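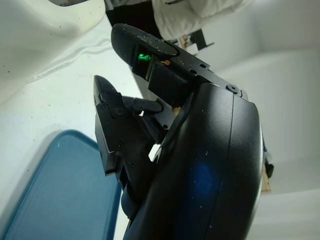
4. Planning and ordering equipment

4.1 Before you place an order

Complete this section before requesting a quotation from Verbruggen or from any other approved supplier. The figures given are those used at the Stultville site and should be replaced with your own where they differ.

1. Write down the task the arm is to carry out, in one or two sentences. State what is to be picked up, where it lies and where it is to be placed.

2. Measure the largest and smallest items to be handled, and weigh the heaviest. Record all dimensions in millimetres.

3. Measure the work surface. The Umex bench arm requires a clear area 65 cm deep in front of its base. Trays, bins and fixtures may stand within this area, but their height must be entered on the planning form.

4. Check that a mains socket and a network point are available on the same side of the bench. Extension leads are not permitted for permanent installations.

5. Decide whether one pair of fingers will serve for all items. If not, enter the second pair as a separate line in the budget.

Note: The weight of the gripper, including its fingers, bracket and cable, counts towards the load the arm can carry. Subtract it before comparing models.

4.2 Preparing the budget

The price of the arm is seldom the largest part of the cost over the life of the equipment. Departments are asked to budget under the following headings.

Arm and controller. Enter the quoted price, excluding VAT, together with delivery and unpacking.

Gripper and fingers. A set of replacement finger screws costs £5 and a spare finger pair costs £132. One of each should be ordered with the gripper. Fingers are wearing parts and are not covered by the guarantee.

Bench, trays and fixtures. Existing furniture may be used if it is level and does not move when pushed firmly by hand.

Wrist camera. Allow for the mounting bracket and a spare cable as well as the camera itself.

Yearly service. The Stostus service plan is charged at £398 per arm and includes one visit. Parts are invoiced separately – please do not enter them under this heading.

Training. Allow two working days for each operator. Staff time is charged to the department and not to the project.

Caution: Do not order fingers from a different supplier in order to reduce the cost of the gripper. Hole spacing varies between makes, and a finger that has been forced on to its bracket may come loose under load.

4.3 Submitting the request

1. Attach the planning form, the quotation and a drawing of the bench showing the position of the arm.

2. Send the request to the purchasing office before noon on Monday. Requests received later are considered the following week.

3. Keep a copy of the quotation number. It will be needed for the acceptance check described in Section 5.

Note: Orders placed after the end of May are normally charged to the next budget year. Where delivery is expected to fall across two years, contact the purchasing office before signing – the supplier can often divide the invoice.

Caution: Do not remove or dispose of existing bench equipment until a delivery date has been confirmed in writing.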